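Clasel board — Water & Coatings
Thread: Label adhesive failing after cold storage, BOPP on HDPE
Posted by Kurniawati Raju, December

kraju
We fill small HDPE bottles and apply a pressure-sensitive label, white BOPP with a general purpose acrylic adhesive. Labels look fine off the line. After a stretch in the cold room at 4 °C, then back to ambient, the trailing edge lifts on part of the lot. Last pull was 2,000 bottles and 347 had visible edge lift. Bottles are flame treated by the molder. The converter says the adhesive is rated for a minimum application temperature of 5 °C and that we apply well above that, so it must be the bottle. The molder says the bottle has not changed. Before I pay for a proper peel study I would like to know what to rule out first.

pellet_and_pull
Surface energy. Flame treatment on HDPE decays, and it decays faster if the bottles sit in a warm warehouse. Get a set of dyne pens and check at the time of labeling, on the label panel, at four points per bottle. Under 38 dyne/cm I would stop looking anywhere else. Record the age of the bottles too.

vemham_ops
Disagree with starting there. Low surface energy usually gives you poor adhesion everywhere, and you can peel the whole label with one finger. Trailing edge only, on a small diameter, is a stiffness problem. The film wants to be flat and the bottle is round. What is the bottle diameter and what is the film caliper?

kraju
Diameter is 32 mm. Film is 60 micron. Center of the label is well bonded, I can tear the film before it lets go. Only the last few millimeters come up.

vemham_ops
Then it is mandrel hold, as I said. 60 micron BOPP is stiff for 32 mm. A 50 micron PE or a PE/PP blend will lie down. You lose some dispensing speed because the softer web is less forgiving at the peel plate.

pellet_and_pull
A torn film in the center tells you the center wetted out. It says nothing about the edge, where the wipe-down pressure is lowest. I have seen edge lift cured by a new wipe-down brush and nothing else. Check the brush for set before changing substrate — a new film means new proofs, new dies in some cases, and a new shelf test. 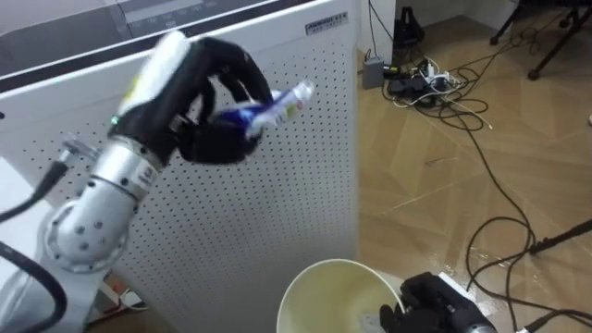 Order I would test in

1. Dyne level at the label panel, on fresh bottles and on the oldest bottles in stock.
2. Wipe-down. Replace the brush or foam, then run 300 bottles and hold them with 300 from the old setup.
3. Dwell. Leave one group at room temperature for 24 hours before it goes into the cold room. Acrylics keep building bond well after application.
4. Film. Only if the first three show no difference.

Keep all groups from the same cavity if the bottles are marked for it.

r_kazlauskiene
Item 3 should be item 1. It costs nothing. If bottles go from the labeler straight into 4 °C, the adhesive stiffens before it has flowed out, and the edge never gets a chance. The converter's 5 °C figure covers application temperature. It does not tell you how soon you can chill the bottle afterward.

Also ask what the product fill temperature is. A cold-filled bottle can carry condensate on the panel, and a dyne pen on an empty bottle will not show that.

kraju
Fill is at ambient, labeling is after fill and cap. They do go into the cold room within the hour. I will set up the dwell groups.

vemham_ops
Dwell will reduce it. It will not remove it at 32 mm with that film. Hold the samples for two weeks, not two days. Lift from film memory is slow.

r_kazlauskiene
Two weeks is fair. I would not predict the result beyond that.

kraju
Results. Dyne pens read 40 to 42 on fresh bottles and 38 on the oldest. Brush had a visible set, replaced it. 702 bottles held for two weeks in total, split between straight-to-cold and 24 hour dwell, all with the new brush. Straight-to-cold still lifts, less than before. In the dwell group I found lift only on bottles where the label was applied slightly skewed. Converter is sending a 50 micron PE sample roll anyway.

pellet_and_pull
So two changes at once, brush and dwell. You have no old-brush control in that set.

kraju
Correct. The old brush went in the trash before I read your item 2 properly.

vemham_ops
Run the PE roll with no dwell. If it stays down straight into the cold room, you can skip the staging area. Post the peel plate settings when you have them.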